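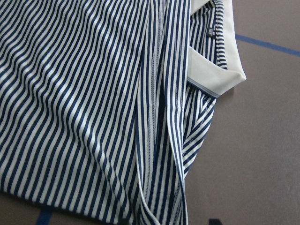 Ulomell Clothing Exchange Moves to Larger Hall

ULOMELL, August 25, 2026. The Ulomell Clothing Exchange will reopen next month at the former Nakar Hall on Pollesero Street, the town's Office of Community Services announced.

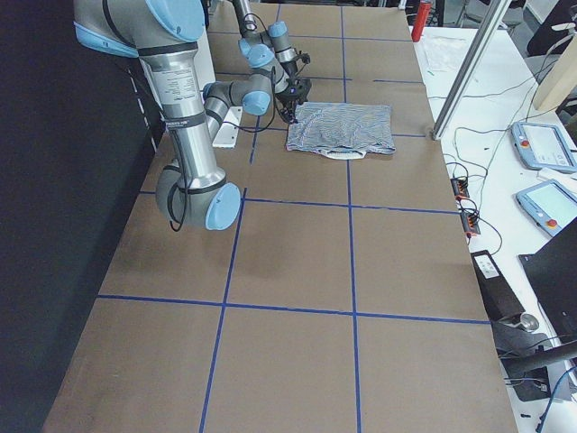 Hours and Donations

The exchange will be open 6 hours a day. Residents may bring clean shirts, coats, and children's wear in good condition. Shoes and bedding cannot be accepted at this location.

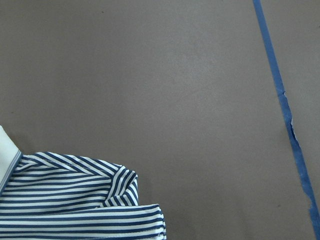 Each household may take up to 55 items per year at no charge. Proof of address is required on the first visit only.

The former site on Cha Avenue closed in April when its lease ended. "The new hall gives residents more space and better bus service," said Han-gyeol Han, director of community services.

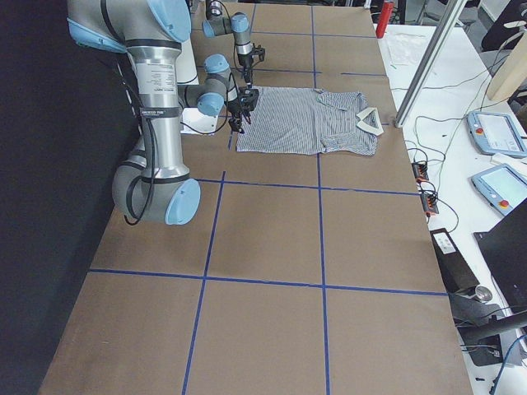

Parking is available behind the building, with two spaces reserved for drivers with disabilities. Registration forms may be picked up at Town Hall or at the public library.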